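Club Diary: Wednesday, 2024-04-17

The day began with the weekly meeting of the match office, at which the arrangements for Saturday's home fixture against Kondau were confirmed. The ground inspection has been completed and the playing surface passed as fit. The far goal line was repainted in the afternoon, the first marking having dried unevenly after the rain.

Kondau have asked that their supporters be admitted by the river gate. The request was granted. Efthymia Zervas will have charge of that gate and has been given a second radio. Gates open at noon, and the reserve match will precede the senior match as usual.

Correspondence was received from the league concerning the December fixture at Roston, which was abandoned at halftime owing to fog. The league has ruled that the match is to be replayed in full and that the score at the interval will not stand. The club had argued otherwise and is disappointed, but the ruling is accepted and there will be no appeal. A midweek date is to be agreed between the two secretaries. Roston prefer an evening start; our own preference is for late afternoon, as several players travel a considerable distance to reach their ground. 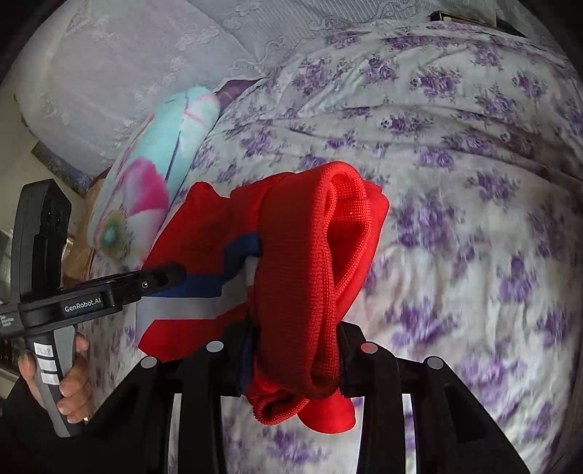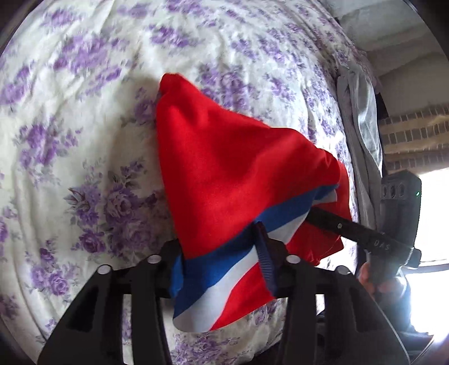 Training was held from six o'clock under Fenna Brouwer. There were 30 players present across the senior and reserve squads. The session was given over largely to defending corners, a weakness in the last two matches. Sohail Magsi took part in the running but was kept out of contact work, and a decision on his knee will be made on Friday. Should he be unavailable, Amrit Gosselin will move to left back, a position he last filled against Arai in the cup.

Noboru Sugiyama reported on the junior section. Registrations now stand at 172, and a further 12 names are on the waiting list for the under-tens. He asked that a second coach be found for that age group before the list is opened again. I undertook to write to the parents this week. The request for new training goals was held over until prices have been received from more than one supplier.

The supporters' coach to Indomska, for the last away match of the season, was also discussed. The deposit of $80 was paid this morning. Places will be offered first to season ticket holders, and the remainder will go on sale at the clubhouse after Saturday's match. The departure time printed in the last program was wrong and a correction will appear in the next.

The evening closed with a short inspection of the floodlights. One lamp on the clubhouse side is failing and flickered throughout. The electrician has been asked to attend tomorrow before nine, and the key has been left at the office for him.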